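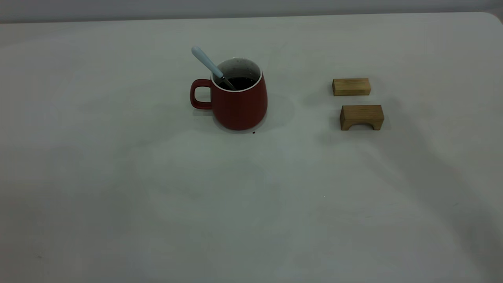 Arm club notebook, coffee task
16 May 2022
Written up by Afroza Mondal

Session started late as the Drorkia team had the bench until half past. We got the arm homed and the table wiped by five. Only the spoon task today. The sorting task for the Hattar round can wait until the spoon one is in better shape.

Task as written in the Flovside rules, so I don't have to look it up again: spoon starts in a full mug. Robot stirs, takes the spoon out, puts it down on the two blocks. Mug may be moved but has to finish upright. No part of the spoon may touch the table at the end. Time limit is 2 minutes and the clock doesn't stop for a dropped spoon. A judge sets the mug and the blocks down, so we can't rely on them being in the same spot to the millimetre.

Block layout. I tried the blocks side by side first and didn't like it. The spoon wants to roll off the arch if it lands at a shallow angle. We went over to one behind the other, plain block at the back, arch block nearer the front of the table, with a gap between. The bowl goes on the back one and the handle lies over the front one. The rules only say "two blocks, any arrangement", so I think we are fine, but I will ask the organisers before September.

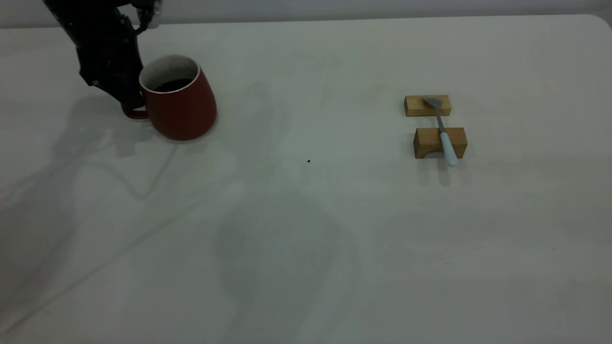

Spoon across both blocks, gripper on the mug handle.

Handle grasp. The fingers come in from the left and hook the handle. The old version went for the body of the mug and needed far more opening than we have. Going in on the handle means we care which way the mug is turned. The judge is supposed to set it with the handle to the left, but the rules don't give a tolerance, so the approach needs to cope with a bit of twist either way. I turned it by hand a few degrees at a time between runs. It copes with a small turn towards the front of the table and much less well with a turn towards the back, where the lower finger catches the loop instead of going through it. Moving the approach point further out should help. Not done yet.

Mug lift is still not something I'd want to show anyone. We have the speed capped for anything that moves the mug while it's full. Leave the cap in. If you change it, write it here.

Settings at close, for whoever is on next:
Gripper close threshold 391 (was set higher, it was squeezing)
Pause after grasp 1,350 ms
Pause before release 2,000 ms
Stir: three turns, slow
Everything else as in the Arnlow config, don't overwrite that file

The long pause before release is deliberate. With a short one the arm is still settling when the fingers open and the spoon gets a nudge sideways. It costs us time but we have time to spare on this task.

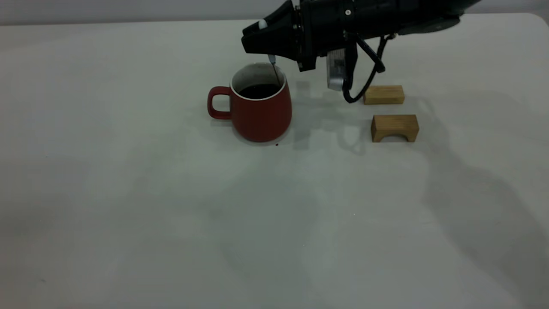
Stirring took up most of the second half of the session. The path was written as a circle around the centre of the mug, and the centre came from the top rim as the camera sees it, so any error there goes straight into the path. I moved the whole path down and made it smaller, then stepped through it one point at a time to see how near the wall we were getting. The angle matters as much as the position. The rod goes in leaning, upper left to lower right, and with the tip in the coffee near the back inner wall there is not much left to play with on that side. I'd like to bring the circle forward a little. The other thing to watch is the cable. It loops down under the gripper and its lowest point hangs just above the blocks and a bit to the left of them, so any move that drops the wrist on that side needs checking before it runs at full speed. Tie it up shorter if someone has a reusable tie. Don't use tape, it left glue on the housing last term.

Fill level. We have been filling to a bit below the rim, same as the rules. For practising the grasp only, please use less.

To do
Move the handle approach point out and repeat the twist runs
Shift the stir circle forward, keep it small
Shorten the cable loop
Ask about block arrangement and handle tolerance (me)
Check that the release still works with the blocks further apart

Bench is booked for us again next week, same slot. Arm is parked and powered down, key is in the drawer. The mug needs a proper wash.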